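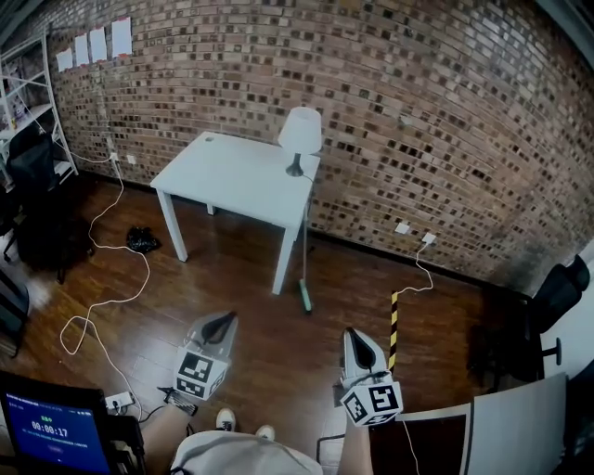 Orngate is recruiting a part-time records transcriber to complete the index of the Gidmont parish ledgers. The collection holds 1,686 entries, of which 23 volumes' worth remain unread. Work is done on site in the brick-walled reading room, at a small white desk with a table lamp; the desk has a cable hole at the back left corner. Laptops are supplied.

Duties: transcribe handwritten entries into the Foley database, flag illegible passages, and correct place names against the printed gazetteer. Expected output is 1,000 lines per month after the training period.

Requirements: accurate typing, experience reading 19th-century handwriting, and a working knowledge of Danish or Icelandic. A degree is not required.

Terms: 5 hours per day, mornings preferred, fixed term ending in March. Travel from Praltodbridge station is reimbursed.

Send a resume and one page of sample transcription to Signe Fogh. Questions on the source material go to Beathag Moffat.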